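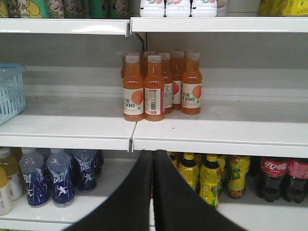 Shelf Rules v2, data card and house rules for the drinks aisle set

Read this before you record, label or train on anything. Short version first, detail after. Last edit Fri 25 October.

What's in here

2000 episodes of pick, place, face-up and regroup on store shelving. Bottled drinks mostly, a few small cartons and multipacks. Wrist view only in this release, overhead view coming later if the storage gets sorted. Recorded at the Lerndale site, labelled at Rathjen, packed with the Plodusex export tool.

train: 1500
held out: 500
Don't mix them. The held out ones use shelf layouts that never show up in train, so a random reshuffle wrecks the whole point.

What a shelf looks like

White metal tiers, two units butted together with a seam down the middle. Some tiers packed, some close to bare. The frame at the top of this file is a fair one to calibrate your labelling on: seven orange juice bottles in a cluster on the middle tier, lots of clear shelf on either side, blue sports drinks, yellow bottles and cola crowded in below. Juice is "group", bottom tier is "crowded". If you'd tag them differently, read the label section again.

Rules for recording

1. Cell closed before the arm gets power. Gate shut, light on, one person at the e-stop with nothing else in their hands. No phone.
2. Nobody reaches in to fix a bottle while the arm is live. Pause, drop to safe, open gate, fix, close, resume. Log the pause. Yes every time.
3. Start pose is fingers up and in view, clear of the shelf lip. If a finger is touching the lip at the start, bin the episode.
4. Approach from the open side of a cluster. Coming down between two bottles in a packed tier is allowed only in the "tight" task and only at slow speed.
5. Keep off the seam. The two halves don't always sit level and a bottle parked across the join will rock.
6. Full bottles only, caps on, seals unbroken. Half empty ones slosh and the weight labels go wrong.
7. Glass is out. Don't ask.
8. Any drop ends the episode. Keep the recording, tag it drop, wipe the shelf and the floor, check the fingertips for sticky before the next run.
9. Shopping baskets on a shelf stay where they are if they're part of the layout. Don't tidy mid session. If it moves between episodes that's a new layout ID.
10. Max 2 operators per cell. Swap at the hour.

Rules for labelling

Label what the view shows. If the fingers hide the lower tier, mark the hidden part as occluded and leave it. Do not guess what's behind from the previous frame, we had a lot of that in the first batch and it took most of August to pull out.

Tier tags: open, group, crowded. One per tier per shelf half, so left and right can differ. Middle right is "group" in the top frame, middle left is "open" even with the basket poking in at the far left.

Facing tags: front, back, side, unclear. Front means the main graphic is toward the camera. Back means ingredients or barcode toward the camera. The juice cluster has both, the front left bottle shows the C100 and the peach circle, the one beside it is showing its barcode. Bottles behind with only caps and necks in view get "unclear". Don't upgrade them to front becuase their neighbours are.

Brand text: copy it only if you can read it. Chinese labels go to the annotators who read Chinese, everyone else leaves the field blank. Blank is fine. Colour plus container type is enough for the base label ("yellow cap bottle", "blue sports bottle").

Boxes: partial objects at the edge get a box if you can tell what kind of thing it is. Otherwise skip.

Layout and naming

Episodes are foldered by layout, then task, then run number. Each one has the wrist video, joint log, gripper log, and a labels file. Pause log is separate and sits at session level, which is annoying, will fix.

Task names
pick
place
faceup
regroup
tight

Anything else in the task field is a typo, please raise it.

Known problems

- Run 2662 has the gripper log shifted against the video. Don't train on it. Left in so the numbering holds.
- Glare off the white shelf surfaces, worst on the bottom tier where the light hits hard. Detectors fire on it.
- Black fingers against dark gaps between bottles. Masks are ragged along the finger edge, treat them as soft.
- Cola and tea bottles get swapped by the auto labeller. Hand checked in held out, not fully in train.
- Store stock changes. Same drink can turn up with a different label halfway through, we kept one ID for both.

Use

OK: grasp planning, shelf state, facing checks, occlusion work, teaching.
Not OK: running a policy trained on this in an open store with shoppers about. The set has no people in it and a policy that's never seen a hand won't stop for one. If you want to go there do your own risk assessment for your own arm and your own floor, and have somebody outside the team sign it.

Brultus is the reference controller. If you use something else, say so in your results and list your speed and force limits next to the score. Scores without limits don't go on the table.

Before you send a fix

Run the checker. Attach the output. One layout per change please, big mixed ones sit in the queue for ages. New layouts need a still of the shelf from the start pose and the tier tags filled in by two people seperately, then compared. If they disagree write down why, in the notes field, and pick the more cautious tag.

Changes since v1

Basket rule added (rule 9).
"unclear" facing tag added, old "front?" tag gone.
Drops kept now, used to be deleted.
Hidden-object guesses removed from all labels.
Seam rule moved up from the appendix, people weren't reading the appendix.

Still to do: overhead view, pause log per episode, second pass on the tea bottles in train.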